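In praise of the short manual

I bought a kettle in May. It came with a booklet of 97 pages, of which 12 were in a language I can read, and most of those were warnings. I was told not to put the kettle in the bath. I was told not to let it near children, curtains or the sea. Somewhere towards the back, after a diagram of a plug, there was one paragraph on how to boil water.

I should say that I have some standing in this matter. For 16 years I wrote instructions for a living, first for Pitkänen, who made pumps, and then for a firm in Barnirdale that made the brackets pumps are fixed to. My first editor was a woman called Lempi Kiiskinen, who smoked at her desk long after it was allowed and crossed out words as if they had insulted her mother. I once gave her a page and a half on changing a filter. She gave me back four lines and a drawing. The drawing was mine, but she had rubbed out most of that as well.

Her view was that a person holding a manual is already cross. They have come to you because something is leaking. They don't want to be thanked for choosing a Pitkänen pump, they didn't choose it, it was in the cellar when they bought the house. They want to know which way the valve turns.

You would think this was settled, and for a while it more or less was. Then two things happened. The lawyers came downstairs, and the paper went away.

I have nothing against lawyers, and I've been glad of one twice. But a lawyer reads a manual in the hope that no one will ever be able to say they weren't told, and to that end it is best to tell them everything, in the same size of type. I sat in a meeting with a man from legal, Valtteri Toivonen, a pleasant man with a very good coat, who wanted a warning added to a bracket. It was a flat bit of steel with two holes in it. He wanted people warned that it was not food. We settled on "Keep away from small children", and he looked at me for the rest of the afternoon as though I had blood on my hands.

The loss of paper was worse. Now you get a card with a square of dots on it, and you point your phone at the dots, and the phone takes you to a page asking which country you live in. Then it asks about cookies. Then it offers you a video. My washing machine has a video 12 minutes long, and the part about the blocked drain comes after a young man has told us how passionate he is about laundry. I watched it on the floor, in wet socks, and had to keep drying my thumb to skip ahead.

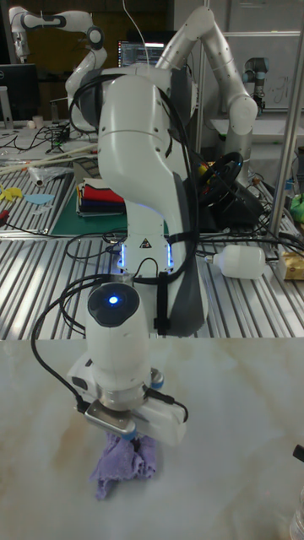 People tell me the video is friendlier. My niece Minttu Rantala, who can rewire a lamp with a phone propped against the sugar bowl, says I am simply old, and there may be something in that. But you can't run your finger down a video. You can't write "LEFT, NOT RIGHT" on it in biro for the next poor soul, who is usually yourself. I still have the booklet for my father's lawnmower, with his notes in the margin, including a few remarks about the maker that I won't repeat. When the mower went, I kept the booklet. I doubt that anyone will inherit my cookie settings.

What I'd like is modest. One sheet, folded once. The three things that go wrong most often and what to do about them, on the front, in large type. The warnings that matter, such as the one about the mains, and the rest on the back for Mr Toivonen. A drawing where a drawing is quicker. And please, a number for the spare part printed somewhere other than on the underside of the thing, which is full of water.

I wrote to the kettle people and said so, in over 800 words, and I can hear Lempi Kiiskinen reaching for her pencil. They sent a nice reply with a link to a survey. The kettle works well enough, though the lid sticks, and I haven't yet found the page for that.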